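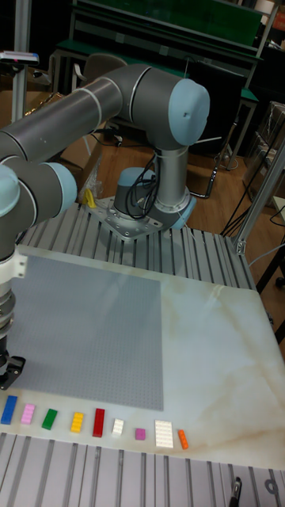
Olga's Cold Cucumber Soup

My kitchen hit its limit last week and I refused to turn on the stove, so I finally made the cold cucumber soup that Olga Olmedo has been telling me about since April. Oh my goodness, I've had it for lunch four days running!

You need 2 big cucumbers (peeled, seeds scooped out), 2 cups of plain whole milk yogurt, a small clove of garlic, a handful of dill, the juice of a lemon and a good glug of olive oil. Salt the cucumbers and leave them in a colander while you do something else. Then everything goes in the blender until it's smooth, and into the fridge until it's properly cold. Olga thins hers with ice water but I like mine thick enough to stand a spoon in (well, almost).

I tried it first with mint, and it tasted a bit like toothpaste. Stick with the dill. Toasted walnuts on top are wonderful if you have them, and so are croutons from yesterday's bread. Go easy on the garlic, it gets stronger overnight.

Milagros Vidal wrote in to ask if last month's corn chowder freezes. Mine went grainy, Milagros, so I'd eat it within 2 days. If you leave out the cream and stir it in after reheating, you should have better luck.

Next time: what I'm doing with all this zucchini. Send me your ideas, please, I have a whole drawer full!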